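Folding Standard

The Clelora building had one laundry room, in the basement, and the folding table in it was governed by a sheet of paper taped inside the cabinet door. The sheet was headed Yeoh Method, Revision 5. It did not say who or what Yeoh was. The tenant in unit 7 had assumed a person for the first year and a town after that.

Revision 5 covered shirts, towels and pillowcases. Fitted sheets were listed under "Pending." For a short-sleeved shirt it gave the following:

Lay the shirt flat, long side parallel to the edge of the table. Smooth from the collar to the hem. Bring the far side over in a band of even width. Bring the sleeve back on itself. Repeat for the near side. Fold in thirds. Finished width to match the shelf.

The shelf in question was a Cullodau, a model with fixed dividers. It had been bought before the method was written, and the method had been written to fit it. A shirt folded to Revision 5 went into a slot with a finger's clearance on each side. A shirt folded any other way went in at an angle and had to be pulled out by the sleeve, which undid it.

The tenant came down at night in April with a single load, all cotton, all dark. The dryer had stopped before the elevator reached the basement. The cloth was on the table, as the sheet required. (Section 2: "Cloth stays on. Cloth is pale so that lint can be seen.") The shirts came out first and the socks were left in the drum.

The difficulty with the method was the first fold. The band had to be even along the whole length of the shirt, and cotton jersey does not hold a line. It creeps. A crease that is straight at one end arrives at the other with a small ridge in it, and the ridge stays through every fold that follows and comes out on the front of the shirt, at chest height, the next time it is worn.

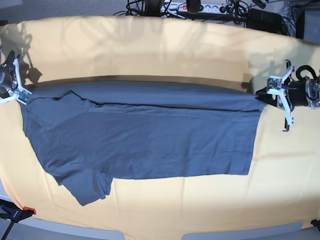
Start again from the sleeve, said unit 3 from the doorway, holding a basket. The sleeve was what pulled the line off. Unit 3 had stopped doing the band first two revisions ago and had written as much on the back of the sheet.

The tenant opened the cabinet and turned up the bottom of the paper. There was writing on the back, in pencil. Sleeve first, then band. Under it, in a different hand: Tried this. Shirt comes out wide. Under that, in the first hand: Not if you pull the corner.

The tenant opened the shirt out, folded the sleeve in, held the corner and brought the band over. The ridge was smaller. The shirt was folded in thirds and carried to the Cullodau, where it went into the slot and touched on one side.

Wide, said unit 3.

The tenant took it out and folded it again. The detergent on the upper shelf was Skekmont, the 800 size, shared, with a line on the label for each unit. Unit 3 measured out a cap, started the washer and moved the basket to the end of the table, clear of the cloth.

A second dark shirt was laid out, long side parallel to the edge.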